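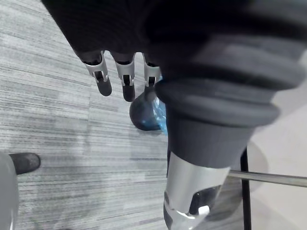 According to one planner at Skeninden, a town's waste is easy to weigh and hard to explain. The remark sets the problem for Chapter 21. Earlier chapters treated household waste as a single flow, measured in tons per year at the point of disposal. This chapter divides the flow by source and by material.

## 21.1 Terms

*Generation* is the mass of material discarded by a household before any sorting. *Capture* is the share of a given material that reaches the correct stream. The two are often confused in published reports. A district may show high capture and rising generation in the same year. 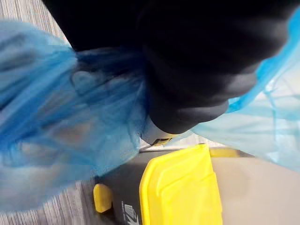
Capture is calculated for each material on its own. Totals across materials hide large differences: glass is heavy and raises the combined rate, while film plastic is light and barely affects it.

## 21.2 The Clesgate survey

The main data set in this chapter comes from Clesgate, where 2358 households were sampled in July. Each household used 2 streams, mixed waste and dry recyclables. Collection was carried out by Groen under its existing contract. Table 21.1 lists the mass of each material by stream. Food waste was recorded before draining, and the values should be read as wet mass.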